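Notes for my talk: The clipboard by the door
Ildikó Szekeres, Greltance, October

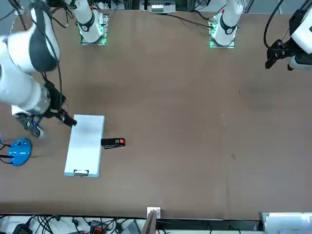 Good morning, and thank you to Mitra Arabzadeh for the invitation. I will speak slowly, please stop me if a word is wrong.

Start with the question: who has a clipboard at work? Wait for the hands. Then ask who knows where it is now.

In our store at Greltance we had 94 shelves and one list for all of them. The list was on loose paper, and it was always in the pocket of a person who had gone home. So we bought clipboards. I wanted plain white ones, because you notice white quickly on a brown table.

Tell the story of the Whitlock order here - not too long. We packed 200 boxes and the list said 929. Pause.

Our rules now:
The clipboard lies flat on the table when somebody is packing.
One sheet only. The old sheet goes in the folder the same evening.
It hangs by the door at 7, when we close.

About the table: keep it clear for the writing. Small dirt and dark marks come with the work and I do not worry about them, but cups must stay away.

Show my own clipboard and pass it to the first row. Ask for it back!

If there is time, read the letter from Brilenora. If not, go to questions. Mitra has the microphone.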